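Erora Club Whistle and Lanyard Set
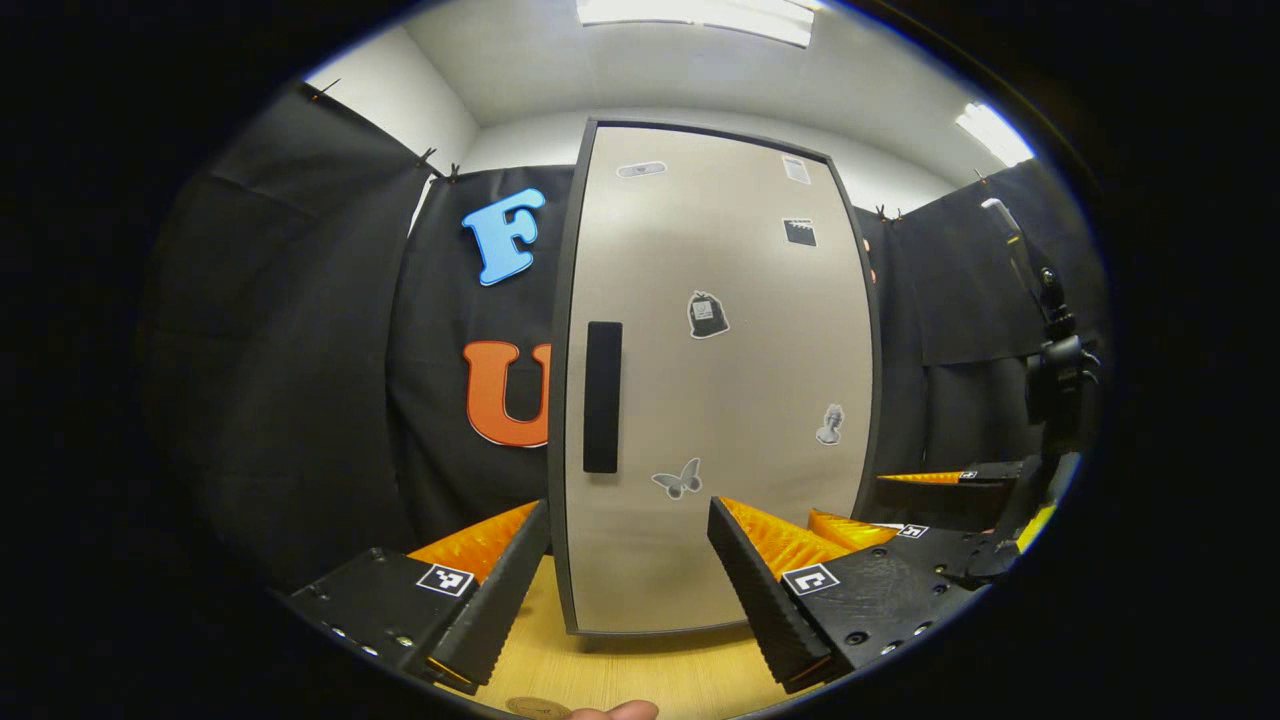
Catalogue page 187

I've been refereeing handball since my knees gave up on playing it, and I've gone through a lot of whistles (mostly lost in other people's kit bags). The Erora is the one I keep buying. It's pealess, so it doesn't clog, and it gives a proper sharp blast without you going purple in the face!

You get four in a pack, each with its own lanyard - the clip pops open if someone grabs it, which I like. Shona Mahuika took a set to the Flollemton regional meeting in April and came home with none, because the other officials had pinched the lot.

The mouth grip is a bit chunky for younger referees, so have a look at the Praralell junior version if you're kitting out under-14s. Spare grips are sold separately.

Order code 1107. For club orders ask for Ewan Ruawai and he'll sort you out with a price.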